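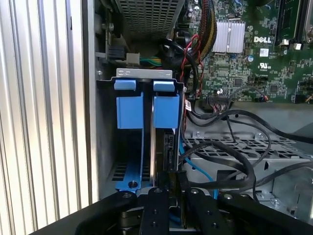 Two blue caddies in an opened Dell desktop, one of them with a drive.

I want to say something in favor of the blue plastic. My opinion is that an old office computer, the heavy and ugly kind, is built with more respect for its owner than most of the thin machines we buy today.

I started to think about it in September, when the company Toft, where I keep the books, decided to replace 25 desktops. The offer from Irileo was 485 for each new machine. The new ones are small and silent and I have nothing against them. But I asked the seller how I can change the drive, and he answered that I would not need to. This answer I did not like.
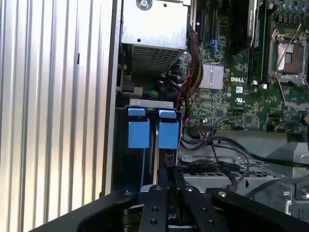 In the old case, the color tells you where to put your fingers. Blue means that a person is allowed to touch. My first language has a good word for this kind of politeness, and I have not found it in English. You do not have to be an engineer to understand a blue tab, and I am certainly not one.

My colleague Gunnlaugur Ásgeirsdóttir does not agree with me. She says that I am in love with a box, that it eats electricity and takes half of the desk, and that the cables inside look like a drawer which was never cleaned. About the cables she is right. Red, black, yellow, green, all of them going over each other, and I would be afraid to pull the wrong one.
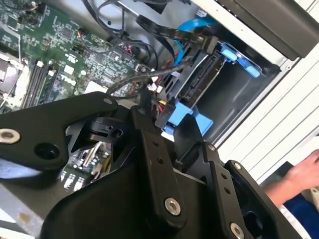

Still, I prefer a mess which I can reach. The memory slots have latches, and the connectors are separate pieces. When one part becomes old, the rest does not have to become old together with it. I think we forgot how normal this was.

On Thursday I proposed that we keep 2 of the old desktops for the archive and put new drives in them. The answer was "maybe," and in our office a maybe can live for a long time. Until then they stand under my desk, and I hit them with my knee every morning.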